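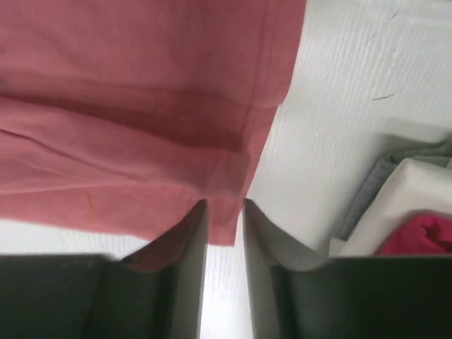 Wrist camera view, fingers open at the hem of the pink cloth.

Gripper reports "object held" with nothing between the fingers

Njål Haugen
Posted May 27, 2024

We run a folding cell with a two-finger electric gripper. Over 200 cycles the controller logged 3 grasps as good when the cloth had stayed on the table. The arm then did the full lift and fold motion with empty fingers. No fault was raised. Grip detection is by finger position only: if the fingers stop before the closed limit, the object bit goes high. Threshold is the factory value. The cloth is thin cotton, one or two layers at the hem. Is this a threshold problem or a mechanical one?

Frøydis Blomqvist
Check the zero first. Close the fingers on nothing, read the encoder, repeat ten times warm and ten times cold. Ours at Alasmont read 3,658 counts cold and drifted by more than a layer of cotton once the motor had warmed up. With a threshold that close to the closed limit, drift alone will set the bit. Re-home at every start and again after warm-up. Then set the threshold from your own readings.

Position is a poor signal for thin cloth in any case. Add a second check after a short lift, either motor current or a camera comparison of the hem before and after. If the two disagree, stop the arm and raise a fault. Do not let it retry by itself while anyone can reach into the cell.

Sølve Vik
Had the same thing, turned the grip force down to 72 percent and it went away. Didn't look into why.

Eskil Hellström
Lint on the finger pads will do it too. Wipe them before you re-home, or you will store the lint as your new zero.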